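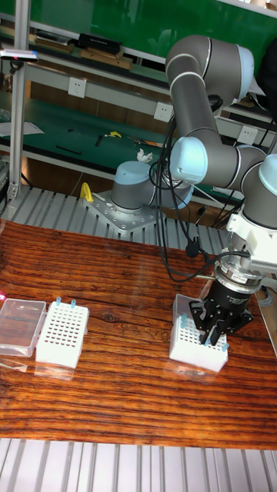
Half-used racks should just be thrown out, one reader of our draft wrote, because the tips cost next to nothing and a person's afternoon doesn't. Fair enough, and I went back and forth on it for a while! But in the Drotau teaching lab we go through a lot of tips, and a rack with a scattering left in it is the thing everybody reaches past to open a fresh one. So we consolidate — tips from one rack go into the gaps of another until one is worth using and the other can be refilled.

3.2 Layout of the bench

I kept the layout dull on purpose. Each white rack has its clear lid box close by, so we get two pairs, one on the left and one on the right of the table (Figure 2). I'd tried stacking both lids at the back first and kept picking up the wrong one, which drove me up the wall.
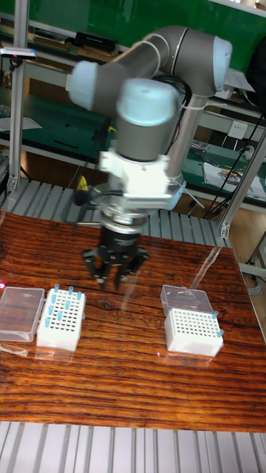 Figure 2. Two tip racks and their clear boxes on the wooden table. The left rack holds a cluster of light blue tips, with many holes still empty.

The other thing I fussed over was fill order. If you drop tips in wherever there's a hole, you end up with a patchy rack that a multichannel pipette can't pick up from in one go, and then what was the point? Our written rule (it's in the Mestska handout too) is to finish a row before starting the next. We logged 52 consolidations under this rule and 100 without it, all with the same kind of tip. Lids stay off until the rack is done, and anything that touches the tabletop goes in the discard cup. Sterile tips are left out of this study completely; those we still open fresh.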